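搜索本站 请输入关键词 搜索

深色罗纹针织物的洗涤与收纳

2018年8月7日 作者:Veronika Hauser

本文适用于黑色、藏青等深色罗纹针织小件,包括袜子、帽子、护腕。罗纹靠正反针交替形成纵向凹凸,弹性主要在横向,因此洗涤和晾晒时应避免沿横向长时间受力。机织面料不在讨论范围内。

一、分拣

按颜色深浅分堆,再按纤维成分分堆。含羊毛的单独处理,棉与腈纶混纺可以同洗。新购入的黑色织物前3次洗涤应单独进行。浮色检查方法:取白色棉布一块,浸湿后按压织物内侧,停留片刻再查看棉布。若有染色,继续单独洗涤。

二、洗涤

1. 织物翻面,内侧朝外,装入细网洗衣袋,装至半满即可。
2. 水温设为30度,选择轻柔程序。羊毛件使用羊毛程序,不用普通棉织程序代替。
3. 使用中性液体洗涤剂。洗衣粉在低温水中溶解不完全时,颗粒会留在罗纹凹槽内,干后呈白色细线。
4. 不加柔顺剂。柔顺剂附着在纤维表面,多次使用后罗纹回弹变差。

手洗时将织物浸没,按压12次左右换一次水,直至水清。不搓,不拧。

三、脱水与晾晒

机洗脱水选最低转速。手洗件用干毛巾卷起,沿卷轴方向按压。晾晒一律平铺,纵向罗纹理直,边口对齐。帽子可套在倒扣的碗上定形,碗的直径应小于帽口,否则帽口会被撑松。深色件避免阳光直射。
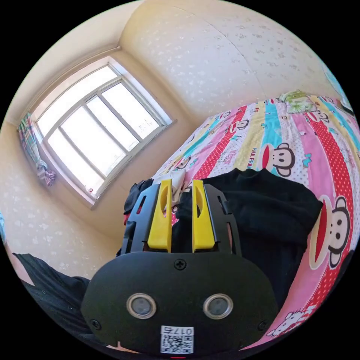
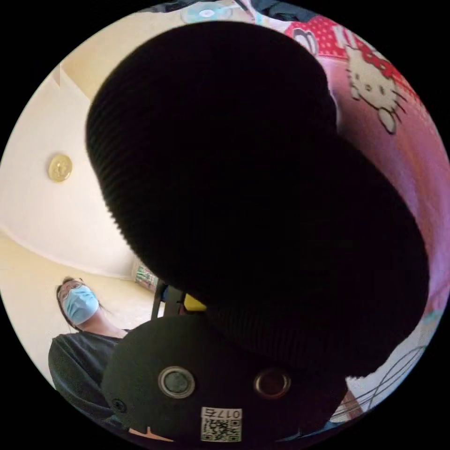 四、除毛球

毛球集中在受摩擦的部位,袜子为后跟,帽子为额前一圈。处理前确认织物完全干透。将织物平铺在硬质台面上,一手绷紧,剃毛器沿罗纹方向轻推,不横推。横推时刀网容易卡入凹槽,造成勾丝。笔者使用的是Rilleo小型剃毛器,刀网孔径偏小,速度慢,但在细罗纹上较稳。粘毛滚筒只能去除浮毛和灰尘,对毛球无效。

五、折叠与收纳

袜子两只重叠,对折两次,竖放于抽屉。不要将一只的袜口翻过来包住另一只,袜口长期处于拉伸状态,松弛后无法恢复。帽子沿纵向对折一次,翻边展开后再放入。

含羊毛的物品收纳前须洗净,装入可密封的袋中,每年3月换季时取出检查一次。雪松木片可以使用,气味变淡后用细砂纸打磨表面。

六、常见问题

罗纹变松:用蒸汽熨斗悬空熏蒸,不接触织物,随后用手将罗纹横向收拢,平放冷却。腈纶含量高的织物对热敏感,先在内侧不显眼处试验。

黑色发灰:先区分是褪色还是洗涤剂残留。清水漂洗一遍,晾干后颜色恢复的,属于残留,下次减少用量。

羊毛件成分对照由Domenica Fankhauser校订。

本网站使用Cookie以改善浏览体验。继续浏览即表示您同意我们的Cookie政策。 接受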